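Koltside Test Kitchen: Readiness and Safety Checklist, Chore 7 (Loose Rice, Tray to Tray)
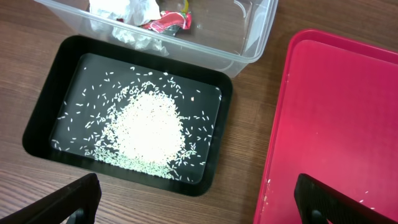 Bench at inspection. Black tray with rice, pink tray to the right, clear container behind.

Inspector: Kerttu Salminen
Operator: Normunds Krūmiņa
Arm software: Vernotico, May release
Marks: P pass, F fail, C pass with comment

1. Emergency stop within reach of a seated operator. P
Tested twice. Normunds tested it a third time with his elbow, and I have asked for the guard to be refitted.

2. Arm speed limited to 130 mm per second near people. P
At this speed dinner is a long-term plan.

3. Trays on the bench before the run, nothing hanging over the front. C
Trays are where the sheet wants them. Please mark the table with tape so that the next person needn't work from memory.

4. Rice confined to the source tray. F
The mound itself is tidy enough. The grains round it are not, and some have got as far as the inner wall of the tray. There are also two small clusters in the pink one. The sheet says "receiving tray clean at start", and I can't sign for that.

5. Rice free of foreign matter. C
One yellowish speck to the right of the pile. Pick it out by hand. Vernotico lists speck removal under "planned", along with ironing.

6. Rubbish kept clear of the work area. F
Crumpled tissue and a red and silver wrapper in the clear container, which is touching distance from the rice. Food and litter should not be neighbours. Move it to the side shelf or, more daringly, empty it.

7. Gripper fingers wiped down and checked for cracks. P
Done with the power off. Cloth binned afterwards.

8. Floor swept before start. C
Swept by Jennylyn Soriano, with a broom, in less time than the arm takes to find its home position. She did not need calibrating.

9. Run log filled in. C
Log shows 371 attempts at this chore since the rig was set up. "Mostly fine" is not a result. Write down what was left behind, in grams.

10. Operator able to leave the arm unattended for 30 minutes. F
Not tried. Ehsan Salehi asked whether he could go for lunch and the answer was no.

Overall: not ready for home use. Fit for supervised runs once items 4 and 6 are put right.

General comment: the request form asks whether the machine can "take over kitchen duties". It may take over this one, at this table, with somebody watching and a dustpan handy. I would not yet give it a saucepan.

Reply from Pejman Shokri, rig owner: 4 and 6 accepted, tape ordered. I dispute the remark about ironing.

Inspector's note: remark stands.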